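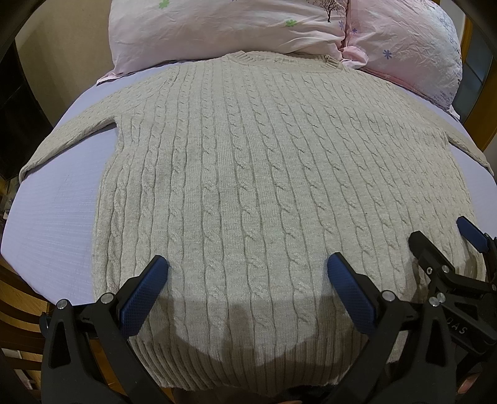 Putting winter knits away for the summer

Most of the damage to sweaters happens in storage. If yours are still in the closet, an afternoon is enough to do the whole pile.

Wash first

Put nothing away dirty. Moths go for food spots and body oils, and a stain you can't see in March will be yellow by October. Read the care label. Wool that can be hand washed goes in cool water with a capful of wool detergent. Let it soak for 10 minutes, press the water through, and drain. Don't wring it. Rinse at the same temperature.

Cotton and acrylic can usually take the machine on a gentle cycle, inside out, in a mesh bag.

Drying

Roll the sweater in a bath towel and kneel on the roll. Unroll it, move it to a dry towel and lay it flat with the sleeves out to the sides. Pat the ribbing back together at the cuffs and hem. Cables hold a lot of water and can take two days. Turn the sweater over once a day and keep it out of direct sun. It has to be completely dry before it goes in a box.

Pills

Work on a flat surface and pull the knit just tight enough that it doesn't bunch. A battery shaver is fine on plain knits. On cables use a sweater comb, in short strokes going one way, or you will nick the raised parts. The underarms and sides are usually the worst.

Folding

1. Lay the sweater face down and smooth it out.
2. Fold one sleeve straight across the back, then the other.
3. Fold the sides in if your box is narrow.
4. Bring the hem up to the collar in two loose folds.

Never hang a heavy knit. The shoulders stretch and they don't go back.

Boxes

Cotton bags or lidded plastic bins both work. Heavy sweaters go on the bottom, thin ones on top. Don't pack them tight. Vacuum bags save space but flatten thick knits, so keep those for synthetics.

Cedar blocks fade. Sand them lightly every season. Lavender smells nice but won't stop an infestation. If you find holes or larvae, seal the sweater in a plastic bag and freeze it for a week, then vacuum the shelf and the corners of the closet.

Label the box on the short end, where you can read it on the shelf.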